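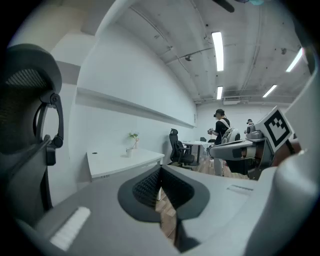 Home Opinion Local Work Letters Archive

October 10, 2026

I have worked at Flandus for long enough to remember when our floor in Farkdale was all desks, and I still catch myself calling it the office. These days a good part of the job is teaching robots to do things with their arms and hands, and the folks who do the teaching wear headsets and stand up for most of their shift. I like these people very much, and I want to say something on their behalf.

When the company brought in the new work last April, we were told that 40 of us would be retrained and that the tedious parts of our day would go away. Some did! I don't miss keying in returns, and I doubt anyone at the Plama warehouse does either. But picking up a cup so a machine can learn from it, and then picking it up again 156 times, is tedious too – it is just a newer kind, and it gets into your shoulders instead of your eyes.

What bothers me is how the pay works. A person who spent years learning to pack a box without crushing the corners is handing over that knowledge, and gets the same hourly rate as before. I think some of the savings ought to come back to the people whose hands were copied, and I would say so to any manager at Olivares or anywhere else who is thinking of going this way. Pay for the teaching. Give people real breaks from the headset, and let them sit down, for goodness' sake – we kept the good chairs.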